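I've been meaning to write up the Drosodard cutlery tray since August, when we finally redid the kitchen drawers and I promised a few of you a proper verdict. It's had a good long run now (school lunches, two birthday dinners, one very sticky pancake morning), so I think I've earned an opinion!

A bit of background. Our old tray was a hand-me-down from my mum's place, and it was 6 cm too short for the drawer, so everything slid forward every time you opened it. Teaspoons went over the back and ended up behind the tea towels. The Drosodard expands sideways, comes in a nice flat grey colour, and cost me $63 from Pritden with postage thrown in. Not cheap for a tray, I know. I looked at the Kobzar one first, but it's a fixed width and ours is an odd drawer.

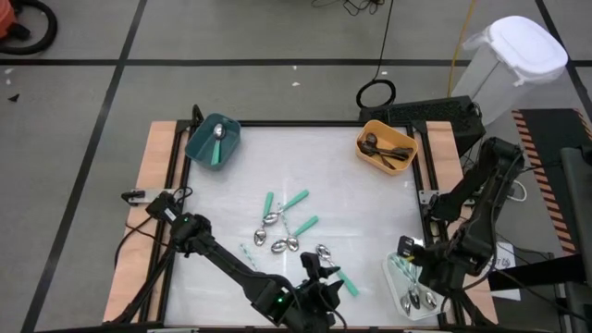

Setting it up

Dead easy. You pull the two side wings out until they touch the drawer walls, then tighten a little knob underneath. The instructions tell you to do the knob last and I did it first, so I got to do it twice. The rubber feet grip really well and I haven't had any sliding at all, even when my youngest yanks the drawer open like he's starting a mower.

There are dividers you can shift along, and this is where I got a bit carried away. Dessert spoons, soup spoons, teaspoons, the long parfait ones we use maybe twice a year, all with their own slot. I love it. My other half still lobs everything in the front section and calls it done, but you can't blame the tray for that.
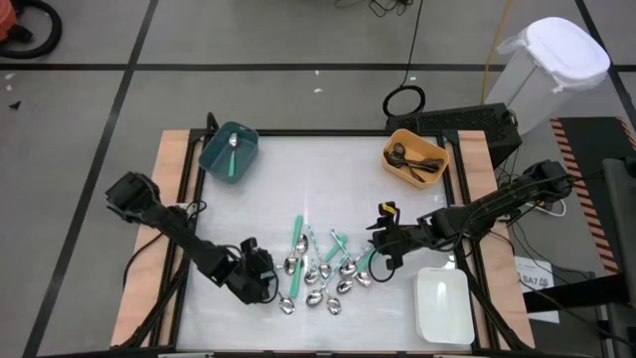 Spoons in a pile.

What I'm less keen on is the depth. The slots are fine for ordinary cutlery but serving spoons sit proud, and if you nest more than a few of them the drawer catches on the way shut. I've moved ours to the jug on the bench. The corners are also a pain to clean, crumbs get right down in there and you need an old toothbrush to shift them. It says it's dishwasher safe, but extended it's 400 mm wide and won't fit in ours, so it's a sink job.
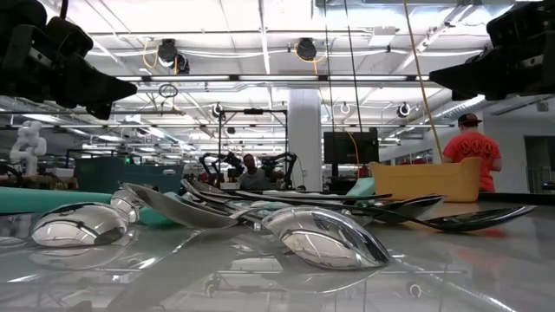 I also bought the matching Fivden liner, and I'd skip that one. It curled up at the edges within a fortnight and it smells a bit like a new shower curtain. A scrap of plain shelf liner cut to size does the same thing for a couple of dollars.

Would I buy the tray again? Yep, as long as your drawer's deep enough. Measure it with the drawer shut and allow for the lip at the top, mine was 103 mm on the inside and I wouldn't go any shallower. Four stars from me, and I'll be getting the narrow version for the utensil drawer once it's back in stock.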